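Broltier发布水磨石纹样饰面铺装与养护规程第2版

Tesport,2008年9月11日

Broltier今日发布《浅色水磨石纹样饰面铺装与养护规程》第2版。该文件适用于室内地面、台面及矮墙饰面,涵盖现浇水磨石、预制水磨石板以及以印刷或复合方式获得水磨石外观的板材。第1版同时停止分发,已按第1版签订的合同可执行至合同期满,双方书面同意的也可提前转用新版。

新版对三部分内容作了实质性修改:色粒分布的验收方法、接缝的设置与填封、日常清洁用品的选用。术语、运输与堆放、基层含水率测定等章节仅作文字调整,条款编号保持原样,便于现有检查表继续使用。

一、色粒分布的验收

第1版要求在铺装完成后将整幅饰面与封样板比对,由验收人作出“一致”或“不一致”的判断。执行中反映较多的问题是,封样板面积小,色粒随机分布的差异在小面积上被放大,同一批次材料在不同房间内得到不同结论。

新版改为分区比对。验收区按柱网或房间划分,每区取若干观察位置,观察高度和光照方向须写入记录。比对内容限于底色、色粒的色系构成、最大粒径以及有无明显聚集。单个色粒的形状和朝向不作为判定依据。对以白色为底、混有多种低彩度色粒的饰面,新版另附一组文字描述用语,供填写记录时选用,避免“偏灰”“偏暖”一类难以复核的说法单独出现。

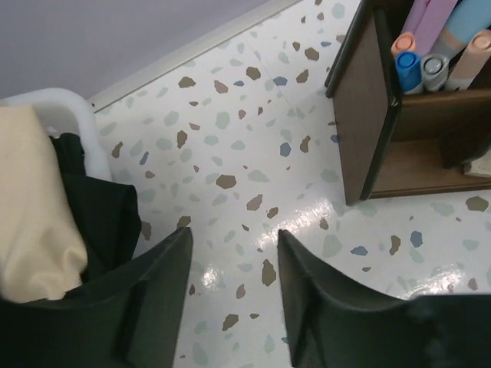
白底光面水磨石纹样,色粒含暖棕、灰褐、蓝灰与灰绿

修改所依据的记录共1366份,来自Tesport及周边地区的42个场所,包括候诊区、图书阅览室、食堂、换乘通道和小型零售店铺。记录由各场所的管理单位按统一表格填写,Broltier负责汇总和剔除重复项。字段缺失但主体内容可用的记录予以保留,在附录C中单独标注。

汇总过程中发现,同一饰面在上午与下午的比对结果差异主要集中在蓝灰色系色粒上。规程编写组据此规定,凡争议涉及该色系的,复核应在关闭直射日光的条件下进行,并使用同一组人工光源。光源的色温应在合同中约定,合同未作约定的,以该场所日常使用的照明为准。光面饰面还应避开灯具的镜面反射方向,观察位置宜向侧面移动后再行比对。

二、接缝的设置与填封

新版规定,现浇饰面分格条间距不得大于900毫米。与墙体、柱脚、设备基座相接处应设周边缝,周边缝不得以硬质砂浆填实。预制板材和复合板材的拼缝宽度由供货方给出,施工单位不得自行缩小。

斜向拼缝在第1版中未作规定。近年来不规则平面增多,斜缝与直缝相交处出现崩角的记录有所增加。新版要求斜缝与直缝的交点避开门洞边缘和柱角,确实无法避开的,应在交点处设置加强垫片,并在竣工图上标出位置。竣工图应交场所管理单位留存一份,作为日后更换板块和补填接缝的依据。

填缝材料方面,新版收录了Kakevton填缝剂的施工参数表,作为资料性附录提供。列入附录不构成对该产品的指定,其他填缝剂在提交同等项目的检测数据后可以等效采用。参数表包括开放时间、表干时间、收缩率以及与常见封闭剂的相容性四栏,其中相容性一栏今后将根据供货方来函更新。

填缝颜色由建设单位选定。浅底饰面采用深色填缝时,缝线的直线度偏差更易察觉,规程对此类做法设定了较严的允许偏差,并要求先做样段。样段应包含至少一处转角和一处与其他材料的交接,经建设单位签认后方可大面积施工。样段在工程验收前不得拆除。

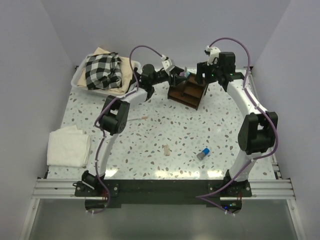

Villanueva在征求意见阶段书面提出,分格间距的上限对狭长通道偏严,缝多则清洁工作量随之上升,而且通道内的裂缝多起于基层,单靠加密分格未必能够解决。来函建议允许在基层已设滑动层的前提下适当放宽,并把基层检测报告作为放宽的前置条件。

编写组研究后对该意见作了部分采纳。正文中的上限不变,另在附录B中增加一条例外程序:申请单位提交基层构造图、滑动层材料证明和含水率测定记录,经设计单位确认后,可在通道类部位采用较大间距。例外程序不适用于有地面辐射供暖的部位,也不适用于改造工程中保留原有垫层的部位。

三、日常清洁用品

第1版将清洁用品的选用交由管理单位自行决定,仅列出不得使用强酸的条文。新版增加了按用途分列的表格,分别对应干式除尘、湿式擦拭、局部去污和定期翻新四类作业。

干式除尘应使用不含油性处理剂的拖布。油性处理剂短期内使表面显得光亮,但会在接缝两侧形成吸附灰尘的窄带,后续湿擦难以完全去除。

湿式擦拭宜采用中性清洁剂,稀释比例按产品标签执行。擦拭顺序由内向外,沿接缝方向进行。作业中更换清水的时机以水体明显浑浊为准,不再沿用第1版按面积换水的规定。擦拭后应以干布收水,积水不得留在缝内。

局部去污可使用海绵类或多孔块状用品,但应先在不显眼处试擦。新版特别提示,多孔用品表面附着的砂粒和碎屑会在光面饰面上留下细划痕,使用前应检查接触面,发现嵌入颗粒的应冲洗或更换。用于其他区域的海绵不得转用于光面饰面,不同区域的用品以颜色或标签区分。含研磨成分的清洁块不得用于已做封闭处理的表面。

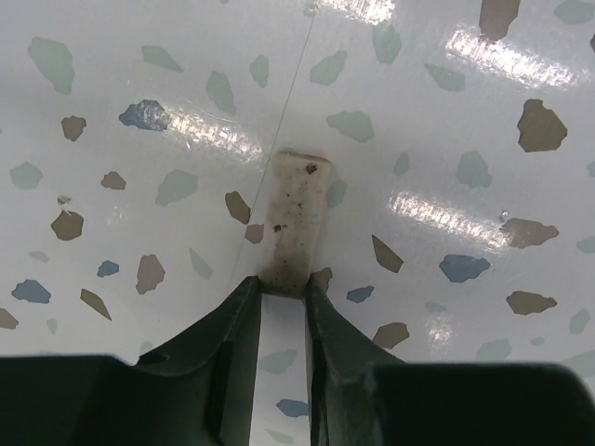

光面水磨石纹样表面的深色细缝与浅色多孔块

定期翻新的周期不作统一规定。管理单位应结合人流量、饰面光泽变化和接缝完好程度确定,并在养护档案中写明理由。翻新作业涉及打磨的,应先确认面层剩余厚度;印刷或复合类板材不得打磨,损坏时按块更换。更换下来的板块如仍完整,建议保存少量备查,以便日后核对色系。

四、检测与复核

规程所列检测项目包括表面光泽度、防滑性能、耐污性能和接缝密封性。光泽度和防滑性能应在同一测点先后测定,先测光泽度。耐污性能试验所用污染物新增食用油与茶渍两种,停留时间和清除步骤见附录D。试验后残留痕迹分级记录,不以单一的合格与否表述。

送检样品应取自实际供货批次,随附批次标签和取样位置说明。现场取样困难的,可由供货方提供同批次留样,但需由建设单位代表在封存时到场。检测机构对样品状态有疑问时,应在试验开始前提出,试验开始后提出的状态异议不影响已得数据的使用。

复核申请应在收到检测报告后由建设单位或施工单位以书面形式提出,写明所涉项目和测点编号。复核只针对有争议的项目进行,费用先由申请方垫付,复核结论与原报告不符的,由原检测机构承担。

五、过渡安排

新签合同自2009年1月起应引用第2版。此前已开工的工程,验收方法可由合同双方选择其中一版,但同一单位工程内不得混用。养护部分不受开工时间限制,各场所可在现有用品消耗完毕后按新版表格采购。

Broltier将在Tesport为施工和管理单位举办说明会,内容为分区比对的操作步骤、附录B例外程序的申请材料以及养护档案的填写。说明会材料会后提供纸质版索取。已参与记录填报的场所将直接收到规程文本和新版记录表,无需另行申请。

规程文本可向Broltier技术资料部门索取。对条文的疑问和勘误意见请以书面形式提交,注明条款编号。涉及具体工程纠纷的来函不在答复范围之内。

关于Broltier

Broltier从事室内硬质饰面的技术咨询与规程编制,办公地点位于Tesport。业务范围包括饰面材料选型、铺装工艺审查、竣工验收支持及养护方案编写。

附:第2版附录目录
附录A 浅色饰面描述用语
附录B 通道类部位分格间距例外程序
附录C 汇总记录说明
附录D 耐污性能试验步骤
附录E 填缝剂施工参数表(资料性)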